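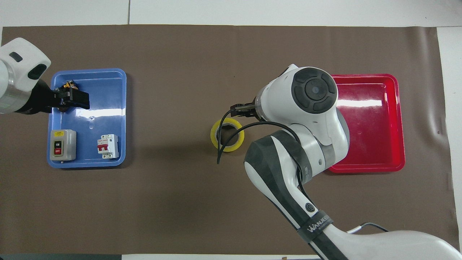 Two robotic arms over a brown work mat, with a blue tray on the left and a red tray on the right.

Outpatient Rehabilitation > Patient Information > Frequently Asked Questions
Feb 19, 2021 | By Benvinda Sampaio
3 min read

Hand and Upper Limb Therapy at Stirkdale: Referral, Visits and Equipment

Who can be referred to the hand and upper limb program?

Adults who have lost strength, feeling or range of motion in the hand, wrist, elbow or shoulder. Common causes are fracture, tendon repair, nerve injury, burns, stroke and amputation below the elbow. Patients under 18 are seen by the pediatric clinic at Clotside.

Do I need a doctor's order?

Yes. The order must state the diagnosis, the date of injury or surgery, and any limits on weight bearing or motion. An order without a date of surgery will be sent back. Orders stay valid for 74 days from signature. If the first visit falls after that, ask the referring office for a new one.

How long is the wait?

Surgical cases are booked first. Tendon repairs are seen within 3 days of the order reaching our desk. All other referrals are placed on a single list and called in order.

What happens at the first visit?

The therapist measures joint motion, grip and pinch strength, swelling, and light touch. Strength is not tested on a recent repair until the surgeon clears it. You will also fill out a form on daily tasks such as dressing, cooking and driving. Bring a list of your medicines and any splint you were given at discharge.

How many visits will I have?

The standard plan is 22 visits. The plan is reviewed at visit six and again at the midpoint. Rocío Maldonado, the lead therapist, signs all extensions. Your insurer may set a lower limit, and the front desk can tell you what has been approved so far.

Are splints made on site?

Custom splints are made in Room 19. Most are finished in one appointment. Do not leave a splint in a hot car or wash it in hot water, as the plastic will lose its shape. Straps are replaced free of charge. A lost splint is billed as a new one.

I have a prosthesis. Can you adjust it?

Therapists can train you to use it and can check the skin for pressure marks. Changes to the socket, cable or battery are made by the prosthetics shop in the Negri Building. Call Arnaldo Mota's office there to schedule. Stop wearing the device and call us if redness lasts more than 20 minutes after you take it off.

Can I do some visits by video?

Follow-up visits, yes. First visits, splint fittings and strength testing are done in person.

Can a family member come with me?

One adult may attend. Masks are required for both of you in all treatment areas.

What if I miss an appointment?

Call before the visit starts. After two missed visits with no call, the remaining bookings are released and a new order is needed.

How do I get my records?

Send a signed release to the records window in the Wostby wing. Therapy notes for the previous month are ready in the second week of the next, so February notes can be requested in March.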